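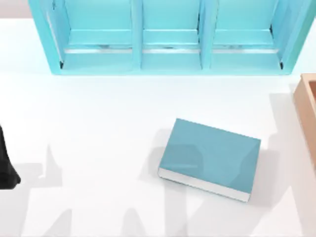 Visit to the Zirnlow Teleoperation Laboratory, Plundside

In October a delegation from our institute spent a Wednesday at the Zirnlow laboratory in Plundside, at the invitation of its head of training, Benedita Valente. The purpose of the visit was to see how staff there teach two-armed robots simple household tasks by remote control, and to consider whether our own students might take part next year.

The morning session was held in the simulation room. Operators sit at paired hand controllers and guide both arms in a simulated workspace. The task under study was the placing of a book into a shelf unit with three compartments. Each attempt is recorded from start to finish, with the motion of both arms stored alongside the camera views. Ms. Valente reported that the collection for this task stands at 977 accepted demonstrations out of 2087 recorded. Rejected attempts are kept on a separate server and are used for training new operators.

Members of the delegation were then invited to try the controls. Most of us found the depth of the shelf hard to judge from the overhead view alone, and the operators advised us to check the close view before moving in. They also asked us to keep our movements slow and even — a pause in the middle of a reach is recorded along with everything else, and the robot may learn to copy it.

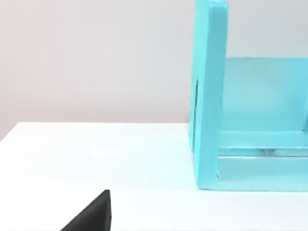
Close view of the simulated workspace, with a gripper fingertip in the foreground and the shelf unit at right.

After lunch we were shown the review software, known in the laboratory as Udavico. Two reviewers watch every recording and must agree before it is accepted. New operators complete 100 practice attempts before their work is considered for the collection. Several of us asked about fatigue, and were told that sessions end after forty minutes.

The final discussion concerned the Zupan exchange program, under which visiting students may spend one term at Plundside. Places are limited, and applicants need no earlier experience with robots. The delegation has recommended that the institute apply, subject to an agreement on housing and travel costs. A further meeting with Ms. Valente will be arranged before the end of term.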